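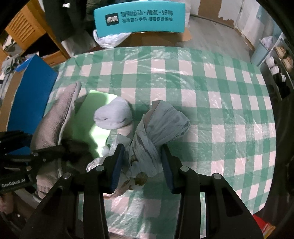
Why Does Cloth Wrinkle?

Leave a shirt in a ball overnight and by morning it looks like a map of the Alps. The shirt did this without any help from you, or so you will tell your parents.

Cloth is made of threads, and threads are made of fibers. Cotton fibers are built from long, chainlike molecules that hold on to each other with weak little bonds. Water and heat make those bonds let go. When the cloth dries or cools, they grab on again, wherever they happen to be. If they happen to be in a crumple, you now own a crumple.

An iron plays the same trick in reverse. Heat and steam loosen the bonds, the iron's weight pushes the cloth flat, and the bonds grab on again while everything is smooth.

Polyester wrinkles less. It hardly soaks up any water, so a damp day doesn't bother it much.

Wool is springy, so hang up a creased sweater in a steamy bathroom and many of the creases will drop out. Linen creases if you sit down.

Try it: twist a damp cotton handkerchief, let it dry, then unroll it.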